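Arneck 884 desktop tower - used, sold as is

Full size tower, side panel off for the pics. Green motherboard, black graphics card, power supply and hard drive all in there. Blue clips on the expansion slots, blue latch on the drive bay so no screwdriver needed for that bit. Wiring is a bit of a tangel, tidy it if you care.

No monitor, no keybord. 2 in stock. Pickup at Bestside, ask for Amancay. 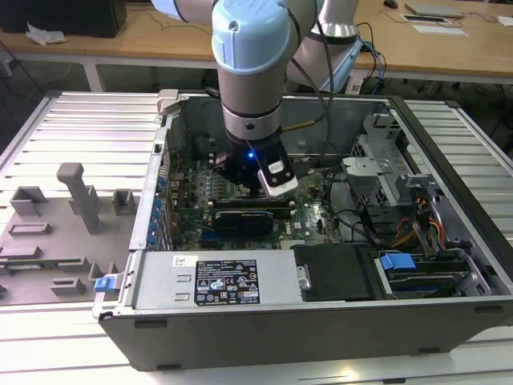
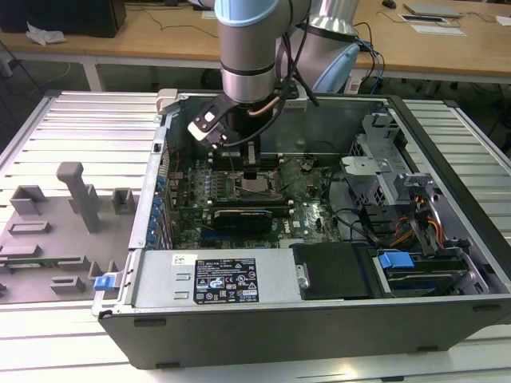

Arneck 884, inside view, case on its side - item 2387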